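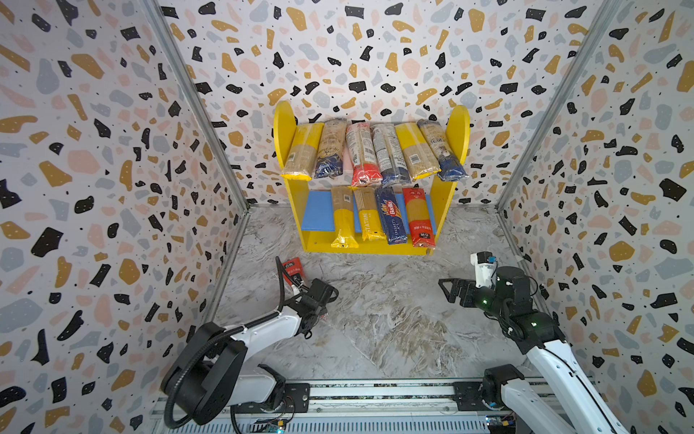 Husteditz Stores: Dry Goods Team

Minutes of the team meeting, Jul 20, 2021
Chair and minutes: Mimoza Delić
Present: buying, shop floor (both shifts), stockroom, accounts
Apologies: Clinesero branch, who sent a note instead (see item 3)

1. Minutes of the last meeting
Agreed, with one correction. The pasta sales figure should read 938 packets and not 983. Accounts asked whether the wrong figure had already been used in the order for the new shelf. Buying said it had. Mimoza asked for the order to be looked at again and the answer brought in writing.

2. The yellow shelf
Buying presented the two-tier wooden shelf from Lapointe, price 210 each, and asked for approval to buy one for every branch. The claim is that long pasta sells better if it has its own place, away from the short shapes, and that a bright colour brings people to it.

Mimoza asked where the claim came from. Buying said from the Lapointe brochure. Mimoza said a brochure from the people selling the shelf was not evidence of much and asked if anyone had seen takings from a shop which uses one. Nobody present had.

Shop floor (early shift) liked the shelf. It is cheerful, it is easy to wipe, and the rounded tops on the sides mean no sharp corners at child height. They would be glad to have one tomorrow.

Shop floor (late shift) were less keen. Spaghetti laid lengthwise on the top board overhangs the front edge a little, and they expect packets to be knocked by bags and sleeves. Buying said the overhang was slight. Late shift said so was the shelf. They also wanted to know how a customer is meant to read a label when the packets lie end on, particularly where two brands both have a dark blue end.

The suggestion that the packets all go upright was discussed. Stockroom said long pasta stood on end slides down unless it has something to lean on, and that leaning it on the back panel works until somebody takes one from the middle. No agreement. Early shift offered to try it both ways and write down which needs tidying more often.

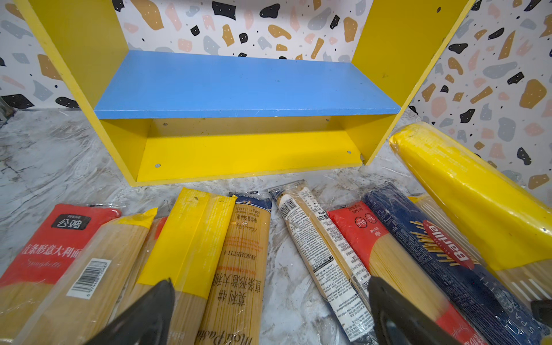

Stockroom then raised the fixings. Screw heads show on the lower compartment and on one of the sides, and for 210 they would have hoped for something neater, filled and painted over at least. Buying thought customers would not notice. Mimoza said customers notice everything except the offers. Accounts asked if the paint had been tested for scuffs, as a shelf that looks tired by March will have to be repainted by us. Buying did not know and will ask.

The Imia range was mentioned as a cheaper choice. Those are plain and would need painting. Stockroom pointed out that the last time we painted anything ourselves it took 6 weeks and the tin is still in the corridor.

Decision: no order for all branches. One shelf to go on trial at the main shop, long pasta only. Takings to be compared with the ordinary bay. Mimoza wished it noted that she expects no difference and will say so again when the numbers arrive.

3. Note from Clinesero
The branch asks for the spotted wall covering, the terrazzo kind with the pink and mustard chips, to go behind their own dry goods. Accounts have a quote of 700 for supply and fitting. Mimoza asked what was wrong with the white wall. The note does not say. Early shift thought the pattern looked lovely with the yellow. Late shift thought a busy wall behind busy packets made it harder to find anything. Held over until the branch can send someone to argue for it.

4. Any other business
Torn packets: please stop taping them and putting them back. They go in the staff basket.
The label printer is still printing the old address. Stockroom have reported it twice and will report it again.

Actions
Buying: check the order against the corrected figure; ask Lapointe about scuffs and about sales in other shops.
Early shift: try packets flat and upright, keep a note.
Accounts: prepare the takings sheet for the trial bay.
Mimoza Delić: reply to Clinesero.

Next meeting to be fixed once the takings sheet is ready.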